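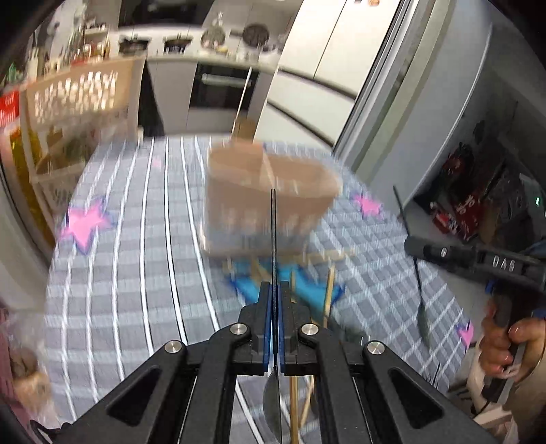 Council's chopstick recycling trial faces questions over numbers

May 24, 2018

A plan to collect used wooden chopsticks from food courts and turn them into shelving has been extended until August, despite little sign so far that it pays its way.

Brevovard, the company running the trial, says 40 takeaway shops and noodle bars have signed up and that its bins are "performing strongly". It would not say how many of those shops have put out a full bin, or what it costs to truck one across town.

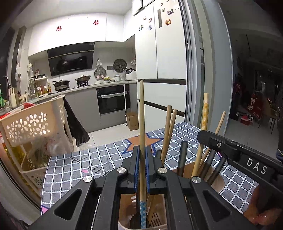 Where does it all go?

The chopsticks are meant to be washed, dried and pressed into boards by a second firm, Tideo. Company spokesman Sérgio Carrilho said 200 kilograms had been processed to date. Asked how many shelves that had produced, he said 2 – both of them on display in Tideo's own foyer. 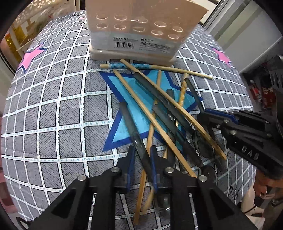
Ratepayers have put $76,000 into the trial, with no public tender. Council staff say the money came from an existing waste grant and that a report will be released when the extension ends. They made the same promise about the coffee cup scheme, and that report is still listed as a draft.

Diners who would sooner skip the bin can always bring a reusable pair from home. The council's own waste guide recommends it, on the page before the ad for the trial.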